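Will my sourdough starter survive 67 degrees all winter?

posted by Eynon, Aug 28, 2026
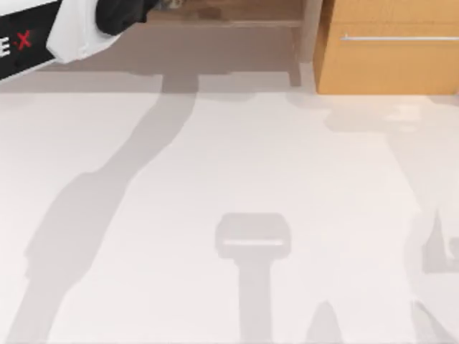 Turnier
Mine lived at 67 for two winters and it was fine, just slow. Feed it once a day and quit looking at it every hour.

Let me back up and give the rest of my situation, because I should have put it in the title. I moved to a drafty upstairs apartment in August and the landlord has already told me the heat is set for the whole building. 67, no arguing. My starter has only ever known my old kitchen, which was basically a sauna, and it used to double by lunch. I feed it 100 grams of flour and 100 grams of water, plain all-purpose. Do I need to buy one of those warming boxes? The Tirnis one looks nice but I'm not thrilled about another thing on the counter. Also is it OK to switch to whole wheat at the same time or is that asking for trouble?

Bramov
I wouldn't buy the box yet! Try the oven with only the light on first (put a sticky note on the knob, please, I cooked a starter once and I still feel bad). If your oven light runs hot, crack the door. Another thing that helps is keeping back more of the old starter when you feed, so there's more alive in the jar to begin with. And warm water, like bath warm, no hotter.

On the whole wheat: sure, mix in a spoonful or two for a week and work up from there. It'll want more water. Mine gets a lot more sour on whole wheat, which my kids complain about and I love.

For bread, plan on an overnight rise. I mix the dough after supper and shape it before work. If you make a big batch, 200 grams of starter in the dough instead of 100 will move things along.

Turnier
Forgot to say, top of the fridge. Warmest spot in my place.

Eynon
OK, trying the oven light tonight, sticky note and all. Thanks!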